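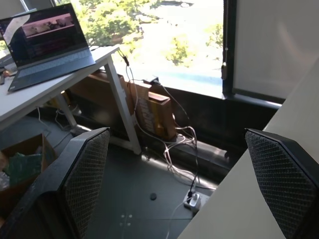
Part-time Office Assistant, Wincombe Tenants' Advice Line

Search jobs, places, keywords Go

Wincombe Tenants' Advice Line is looking for an office assistant to work four mornings a week. The post is based at our office on Frade Street, second floor. We help renters with questions about leases, deposits, repairs and notices to quit. Last November we took 328 calls, the most in any month since the line opened, and the paperwork has not caught up.

What you will do

Answer the main phone line and pass callers to an adviser. Open the mail and scan it. Enter case notes into our records system and close files when the adviser signs them off. Book appointments for the Thursday drop-in at Vindamby Library. Order stationery. Send out the deposit guide and the repairs letter pack to people who ask for a paper copy.

You will not be giving legal advice. Callers will ask you for it anyway, and you will need to be polite and firm about putting them through to someone else. Some callers are upset. We train all new staff in handling difficult calls before they go on the phones.

What we are looking for

You should type accurately, write a clear email and be comfortable on the phone. Office experience is useful but we will consider people coming from retail, reception or care work. A second language would help – Spanish or Portuguese most of all. You do not need a degree. You do need to be able to keep what you hear at work to yourself.

Hours and pay

Monday to Thursday, 8:45 a.m. to 12:45 p.m. Pay is set by our office grade and we will send you the current rate with the application form. Paid vacation and sick leave are in proportion to hours worked. The post is funded for two years, and we expect to apply for a renewal.

The office is a short walk from the Gitex Road stop on the 89 bus. There is no staff parking. The building has an elevator, but it is narrow – please tell us if you use a wheelchair and we will hold the interview at the library instead.

How to apply

Ask for a form at the front desk or call and leave your name and mailing address. Resumes without a form will not be read. Return the form to Leif Solberg, Office Manager, by March 14, 2023. Interviews will take 40 minutes and include a short typing exercise. We will write to everyone who applies, and we will ask for two references before making an offer.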